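Tubs, lids and a very long freezer: a chat with Thư Kiều

03/07/2019

I'd been trying to get hold of Thư Kiều for weeks. She runs Lục, the lunch club above the old bank, and she is a hard woman to pin down, partly because she cooks all morning and partly because she doesn't much like the phone. In the end I just turned up at half two with a bag of cherries and she put the kettle on.

If you haven't been, Lục does one hot lunch a day and you take it away in a tub. You bring the tub back, you get the next one. That's the whole idea, and I'm slightly obsessed with it (I've been going since May and my own kitchen cupboard has never been tidier).

"I didn't start it to save the planet," Thư told me, pulling stones out of cherries with her thumbnail. "I started it because I was spending more on boxes than on rice. My accountant showed me the figure and I had to go and stand outside."

The figure, for the first year, was 2,287 boxes. She bought her first batch of proper tubs from a catering supplier called Celton, secondhand, from a school kitchen that was closing down. They came with the wrong lids. She laughs about it now, but she spent an entire evening on the floor trying every lid on every tub.

"Some nearly fit. Nearly is the worst! You think it's shut, you put it in your bag, and then you have soup in your diary."

I asked what makes a good one and she had plenty to say. Corners you can get a sponge into. A rim that isn't too sharp. And she likes them see-through, so she can tell the lentils from the curry without opening everything up.

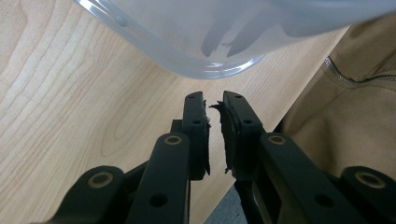 The Baldur question

You can't talk about Lục without talking about Baldur Norðdahl, who joined two years ago and now does all the pickles and most of the arguing. He wandered in while we were on our second pot of tea, ate a good many of the cherries and sat down without being asked.

Baldur used to cook on fishing boats, and before that at a restaurant called Vitine, where he says he learned to shout. "Thư doesn't allow shouting," he said. "So now I pickle. It is the same feeling but slower."

They disagree about the freezer. Thư wants everything eaten the day it's made. Baldur thinks that's mad, and keeps stock, dumplings and up to 17 kinds of soup in a chest freezer so long that they had to take a door off to get it in. I was shown it. He writes the labels in Icelandic, so she can't use any of it without asking him first.

"He says it's habit," said Thư. "It is not habit."

What people send back

The tubs do go missing. Thư has lent out 1,183 lunches' worth since New Year and she reckons most people are very good about it, though she's had tubs come back full of screws, with a tomato plant in, and once with a rather lovely slice of lemon cake. She kept a note of who sent the cake and they got extra dumplings for a month.

"One lady brought hers back after a year," she said. "She'd moved to Cillau and she came back on the train with it, all clean. I said you could have kept it! She said she'd felt bad every time she opened the cupboard."

I wanted to know if she'd ever open a second place. She pulled a face. Baldur said yes at exactly the same moment as she said no, and then they had a short conversation about rent that I don't think I was meant to be part of.

What she'd really like is a bigger sink. The one they've got came with the building and you can't get a stockpot under the tap without tipping it sideways, so they fill the big pots with a jug. She has her eye on one, but it means moving a pipe, and moving the pipe means talking to the landlord, and we're back to the phone again.

Lunch is from twelve until it's gone, which is usually well before two. It was noodles with greens the day I visited and I was sent home with the last of it, plus a jar of Baldur's radishes, which he says need another week. I've already opened them.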